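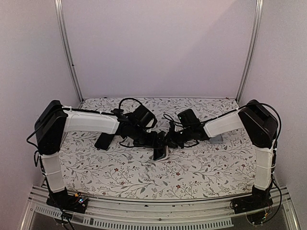

I got to Rosângela Lopes's place with a bag of tangled yarn and a list of questions, and I think we got through about half of the questions. (The yarn is fine now. She untangled it while she talked, without once looking down.)

If you've been knitting from indie patterns for a while you may know her mittens. The Rorholm is the one everybody's made, the stranded pair with the braided cuff and the very long thumb. I've made four pairs myself, and one of them even matched!

I started by asking where the long thumb came from.

"My husband's hands," she said. "I knit him a pair from an old leaflet and he looked like he was wearing somebody else's mittens. The thumb stopped at the knuckle. So I added seven rows, and then three more, and I wrote it on the back of the leaflet, and that was my first design, if you want to call it that."

She learned from her aunt, Iolanda Brandão, who knit for a shop and didn't believe in patterns at all. Everything was tried against the person. Rosângela was expected to rip back whatever didn't fit, which was most of it — she says she was eleven before she finished anything. The first thing she finished was a scarf with an accidental eyelet in the middle, and her aunt made her wear it.

"I still have it. It's ugly, it's orange, it itches like crazy. I'm not going to pretend I love it."

We talked a lot about thumbs, so if you don't care about thumbs, skip down a bit. The Rorholm uses a gusset, and her new pattern, the Nesdale, doesn't. It has what she calls a peasant thumb, where you knit a few stitches with waste yarn and keep going, then come back at the end and pull the waste yarn out. I told her I hate that part, because I always drop one at the corner and end up with a hole.

"Everybody gets the hole," she said. "Pick up two extra stitches at each side, and knit them together with their neighbors on the next round. Twisted, through the back loop. If there's still a hole, you have a tail of yarn there anyway. Sew it shut. I sew mine shut all the time."

I felt so much better hearing that from a designer, I can't tell you.

The Nesdale is worked at a looser gauge than the Rorholm, in worsted instead of fingering, and she wanted it to be something you could finish in a weekend. It has one motif, a fat little pine cone on the back of the hand, and a plain striped palm. She went through a lot of versions of that pine cone. Her test knitter Gervásio Barros told her the first one looked like an artichoke. The second one looked like a hand grenade. He has knit for her since the beginning and apparently he writes his notes in red pen and mails them.

"Mails them, with a stamp. I get an envelope and my stomach drops."

I asked about yarn. She's using Jama for the samples, a woolly wool with some grab to it, and she'd rather you didn't use superwash for colorwork if you can help it. She isn't strict about it, though. Baby mittens that are going to get drooled on should be washable, she says, and the floats will survive. What she is strict about is swatching in the round. I confessed that I don't swatch for mittens (I just start the mitten!) and she put the yarn down for the first time all afternoon.

"But then the mitten is your swatch," she said, "so you have to be willing to rip it out. Are you?"

I am not. We moved on.

There's a hat coming too, to go with the Nesdale, but she wouldn't show me. It's called the Dhillon, it has earflaps, and it should be out in November if the crown decreases behave. At the moment they make a point. She doesn't want a point. Her cousin Odair Furtado tried on the sample and has refused to give it back, point and all, so she's knitting another one to take the measurements from.

Before I left I asked what she'd tell somebody starting their first colorwork pair, and she thought about it for a whole round.

"Spread your stitches out on the right needle before you change colors. Every time. And make the second one right away, don't wait. Your hands will be different in a month and so will the mitten."

She sent me home with my yarn in two neat balls and the end of a skein of dark green that she said was only going to feed the moths. I cast on in the car, before I'd even started the engine. Didn't swatch.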